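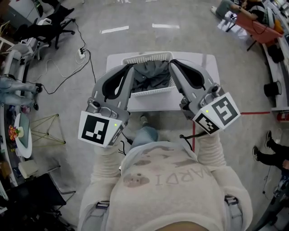 Seasonal hosts wanted — Gunham cable car

Cerbridge is looking for four hosts for the cable car at Gunham, from April. You will welcome visitors at the lower station, check tickets and help families with strollers into the cabins. One cabin carries 90 persons, so a calm voice is useful. We ask for good English and one other language. Training takes 3 days and is paid. Staff parking is free.

Please send your resume to the Gunham station office and write which months you are available.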